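Posted in September by wundadlow
Stimbridge Help – Hardware

Which finger pads for a hand-held gripper?

I compare two sets of pads for our two-finger hand-held gripper. One is smooth rubber, the other is black perforated mesh. The objects are light household things, up to 100 grams. With the rubber I had 93 good grasps from 100. Is mesh worth the change?

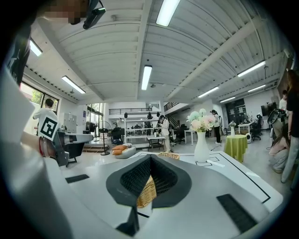 My worry is mostly thin handles and stems, because the tips must close exactly at one point. I cannot test everything twice.

Herrera
Mesh, yes. It bends around the object and you need less force. But check the tips after every 16 grasps or so, mine moved a little in the holder and then the wide camera view did not match my old recordings.

mostinness
I use rubber, no problems.

Herrera
One more thing – change the pads on both hands on the same day. If you mix them, you cannot compare anything.

Last updated: September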